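November

Ottilie Wallner drove to Borkum to sell her father's boat. The man who wanted it had offered $3,847 over the phone. She had asked him why it was such an odd number, and he said it was what he had.

The boat was called Tulix. Her father had painted the name himself and run out of room, so the X was smaller than the other letters. It had been sitting on a trailer behind Grabner Hardware for six years. Mr. Grabner had never charged for the space. He came out when he saw her car and helped her pull the tarp off.

"Mice," he said.

The mice had gotten into the seat cushions. Otherwise the boat looked the way she remembered it. She found a thermos under the bench, and a road map of a state her father had never been to, as far as she knew. Someone had drawn a pencil line on the map from the east side to the west side. It stopped at a town called Predus.

"Did he ever go there?" she asked.

Mr. Grabner put on his glasses and looked at it for a while. "He talked about a lake," he said. "He asked me once what a trailer license would cost. I told him to go ask the county."

"When was that?"

"You were still in school, I think. Your mother was alive."

The buyer came at four. He was younger than he had sounded, and he had brought his daughter, who climbed into the boat right away and sat behind the wheel. He walked around the trailer and pushed at the tires with his foot. They were flat. He asked if the motor ran and Ottilie said she didn't know. He asked if she could come down a little, and she said it was his number to begin with.

He laughed and counted the bills out on the hood of her car. It was windy, and she had to hold them down with the thermos.

"Is there anything else that goes with it?" he asked.

She thought about the map. She had it folded in her coat pocket. "No," she said. "There's a tarp."

Mr. Grabner sold him two tires and helped him put them on. It was dark by the time they pulled out of the lot. The girl waved from the truck and Ottilie waved back.

She didn't want to drive home yet. Mr. Grabner's wife had made potato soup, and they ate in the kitchen behind the store with the radio on low. Mrs. Grabner said the soup needed salt and got up to get it. Ottilie spread the map out next to her bowl and followed the pencil line with her finger. The distance was written in the margin in her father's hand, 1,551 miles.

"That's a long way to pull a boat," Mrs. Grabner said.

"He could have gone without the boat," Ottilie said.
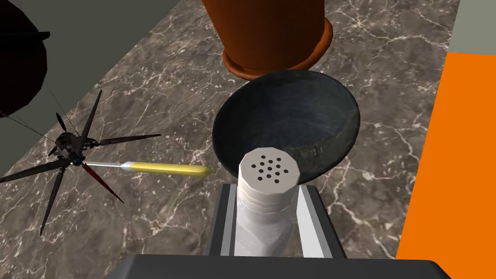
Mr. Grabner said no, he didn't think so. He asked if she wanted more soup. She said she did, and moved the map over so he could reach her bowl.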